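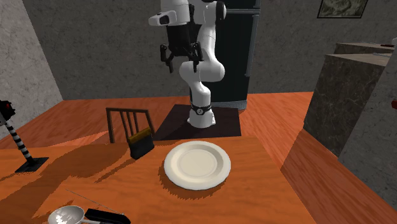
Page last changed: 2026-10-12

Day nine of eating at the table. I said I would write something every evening of the 28 days and I have already missed three, so this one will have to carry some of the others.

Quick recap for anyone who wandered in. My sister-in-law gave me a book in July, 362 pages, and the whole of it could go on an index card: sit down at a table, use a real plate, take 20 minutes, no screens. Do that for four weeks and you will sleep better, weigh less, spend less and like the people you live with. I live by myself, so I suppose I'm meant to like me.

I don't believe it. I have never believed any of these. I didn't believe the one with the celery either, and I drank that stuff for a month. But I had been eating over the sink since spring and I figured a table couldn't do any harm.

Tonight was lentils with the last of the sausage. It took me eleven minutes, and that was with me chewing like a cow. I sat out the other nine looking at the wall. The book says this is when "your body catches up with your fork." My body sat there. I noticed the paint above the radiator has gone a funny color and that somebody upstairs is learning the trumpet, or has given up learning it and just plays.

What bothers me most is the numbers. The author says people who eat at a table leave 2766 fewer bites on the plate, or take 2766 fewer bites, I have read the sentence four times and I can't tell which. A year? A lifetime? There is a little footnote mark and the footnote sends you to her own website, where there is a quiz. I took the quiz. I am a Hurried Grazer. My guess is everybody who has just bought the book is a Hurried Grazer.

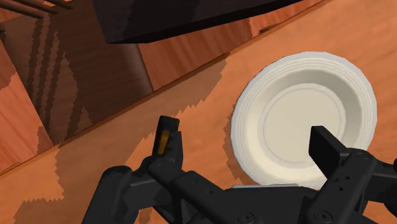

Round white plate on a wooden table.

Now, plates. There is a whole chapter on plates. White, because food looks like more on white, except in the next chapter you want it to look like less, so you go down a size. She likes the ones from Oyelaran, and says so on five separate pages, and I'd be curious to know what Oyelaran thinks of that arrangement. I looked them up. They are plates. They cost what I spend on groceries in a week. I am using the blue ones from my mother's house with the chips turned away from me, and the lentils did not seem to mind.

Same with the app. You're supposed to log how full you feel on Giltix before and after, one to ten. I did it the first two days and put six every time. How would I know? Six is what you put when you don't know. On the third day it congratulated me on my consistency and asked for a subscription, and I took it off the phone.

Concetta Ferraro called around eight, after I'd washed up. She has been doing the same 28 days over in Mikham and she's very taken with it. Sleeping like a baby, she says. I asked if that could have something to do with her quitting the night shift in the same week. Long silence. Then she said I was the kind of person who reads the label on a birthday cake, and we talked about her knees.

She may have a point. I do want to be fair to the thing, so let me put down what I have noticed, leaving aside what I was told I would notice.

I am sleeping the same. Weight the same, by my scale, and that scale says whatever it wants. I've spent less on takeout, but I've spent more on candles — page 40, candles — so call it even. I did eat a tomato on Saturday that I remember eating. I couldn't tell you about any other tomato this year. 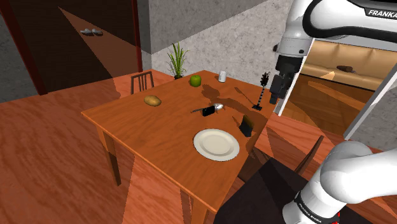

The other thing is the mail. It used to live on the table, all of it, and for this I had to move it, and moving it meant opening some of it. I found the water company letter and a check from the dentist for overpayment, forty dollars. The book doesn't mention mail. If she had put that in, I'd have given her the chapter on plates for free.

Concetta wants us both to sign up for the Zurodeo course afterward, the next step, where you do breakfast. I told her I'd think about it, and she knows what that means coming from me. I drink coffee standing up at the counter in my coat and I don't see what a chair would add.

Tomorrow soup. There's bread to use up, and I need to call the dentist before they want that check back.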